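Kerttu Lappalainen has been leading people round Mirkutham for 13 years and still gets asked, at least once a walk, where the castle is.

"There isn't a castle," she says. "There has never been a castle. There's a pub called the Castle, and I think that's where the trouble started."

We meet at the bottom of Ferry Steps at half past eight in the morning, which she considers late. It is February, the wind is coming straight up the estuary, and the only other person about is a man hosing down the pavement outside the fishmonger's. Kerttu is wearing two hats. She came to the town from Finland to spend a summer washing up in a hotel, the hotel shut, and she stayed on out of what she calls bad planning.

Her walk costs less than a sandwich and lasts two hours, or three if someone asks about drains. It begins at the Steps, all 83 of them, because she likes to get the complaining over with early.

"People save the climb for the end and then they hate the view. If you do it first you hate me instead, and I can cope with that."

At the top is St Osyth's, a squat church with a tower that leans a little towards the sea. The guidebooks call it charming. Kerttu calls it damp. She sends everyone inside all the same, to look at the north aisle, where a row of carved heads runs along under the roof. They are said to be the faces of the town's aldermen, and if so the mason had not been paid. One has his tongue out. Another is plainly asleep.

"I had a gentleman who was descended from that one," she says, pointing at the sleeper. "He was very proud. He took 70 photographs."

From the church the lane drops down behind the old ropeworks to Kokkonen, the bakery, where the walk stops for coffee whether the group wants it or not. I had assumed a family connection. There is none. The name belonged to a ship's cook who opened the shop in the 1920s, and Kerttu says that finding a Finnish surname over a door in Mirkutham was the second biggest disappointment of her first week, because she went in, said good morning in Finnish and was sold a Chelsea bun. 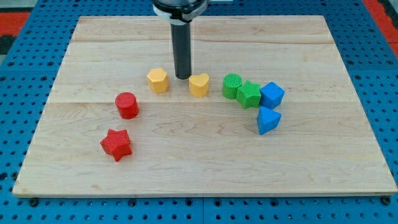
The bakery is run these days by Thoa Phan, who grew up two streets away and has kept the Chelsea buns, along with a cardamom loaf that sells out by ten. She joins us at the window table for as long as the queue allows.

"Summer visitors want the harbour, an ice cream and a toilet," Thoa says. "I can point at all three from here. It's the winter ones who stay and talk. They've come to the seaside in the rain, so you know they're a bit odd already."

She and Kerttu disagree about nearly everything to do with the town. Thoa thinks the Prullico, the domed bathing hall at the far end of the promenade, is the finest building on this coast. Kerttu thinks it looks like a boiled egg that somebody has sat on. It was put up by a speculator who promised it would hold 2,000 bathers, and on the opening day the boilers failed and the mayor went in up to his knees and came straight out again. The tiles in the entrance hall are worth seeing, green and cream with a border of eels, and the doors are open most mornings until noon.

"Go for the eels," says Kerttu.

"Go for the dome," says Thoa, getting up to serve someone.

I ask what a visitor with a single afternoon ought to leave out. Kerttu answers before I have finished. The model village, she says, and the Avex, a little open-topped bus that circles the town with a recorded commentary.

"The recording says there's a castle," she says. "I have written to them. I got a very nice letter back with two free tickets."

Did she use them?

"Of course I used them. It was raining."

We finish on the sea wall below the lifeboat station, where the path gives out and you can see the mudflats and the wading birds picking across them. This is her favourite part, and she says almost nothing about it, which by then I had not thought possible. After a while a couple in matching anoraks come along the wall, stop beside us and unfold a map.

"Excuse me," says the woman. "Are we going the right way for the castle?"

Kerttu looks at her watch, sees that it has gone eleven, and gives them directions to the pub.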